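Tronmont Community Help > Teaching and Demonstrations > Hand-held grippers

Policy goes for the box wall instead of the item when I train on hand-held demos

Asked in April. 2 answers. Tagged: demonstrations, gripper, pick from container

I'm collecting demonstrations with a pair of hand-held grippers, the Ngata type with the wrist camera, and training a pick-from-box task. The items are ordinary things you would have lying around at home. The task is to take one item out of an open box and set it on the table beside it.

I recorded 200 demos over two evenings. Training loss looks fine. On the arm, the gripper comes down over the box and about half the time it closes on the cardboard edge. When it does get inside, it pushes the remote control around and then stops. Flat items are the worst. The folded cloth it gets nearly every time.

What the wrist camera has at the start of an episode:
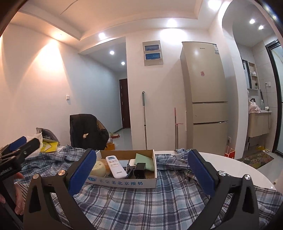
Start of an episode, fingers open, box on the plaid cloth

Things I have already checked: the camera mount is tight, the finger opening in the log matches the real opening, and the time offset between camera and pose is the one from the Imance calibration page. Replaying a recorded demo on the arm works, so I don't think it's the hardware.

Is this a data problem or do I need a different model? I would prefer not to throw out the 200.

Answer 1 (accepted)

Data problem, most likely. Replay working tells you the poses are good. It doesn't tell you the demos agree with each other.

Look at your own hand paths first. Pull up 30 episodes and watch only the last second before the fingers close. When I did this with mine, I was coming in from the left on some, straight down on others, and on a few I had bumped the box and corrected. By hand you don't notice, you feel the edge and slide off it. The model has no feel, only the picture, so it learns that touching the edge is part of the job.

What I would do:

Drop every episode where a finger touches the cardboard. Don't try to trim them.

Pick one approach for flat items and stick to it. For a remote I line the fingers up across the narrow side, stop above it for a moment, then go straight down. The pause helps a lot.

Move the box between episodes. If it always sits in the same spot relative to your starting pose, the model can get close without looking at what's inside. Turn it too, and swap which item is where.

Slow down. Hand-held demos tend to be faster than the arm can follow, and replay at reduced speed hides that.

I ended up with fewer episodes than I started with and it worked better. Add new ones for the flat items only, the cloth sounds fine as is.

Comment from the asker: Went through them. I hit the box in 18 of the first 30. Recording again tonight.

Answer 2

Use a deeper box or take the box away. We had the same thing at Brorbridge and gave up and went to remote control with a leader arm. You go slower but you can't do anything the arm can't do. Also check your lighting, ours changed between day and night and it got confused.

Comment: Taking the box away changes the task though.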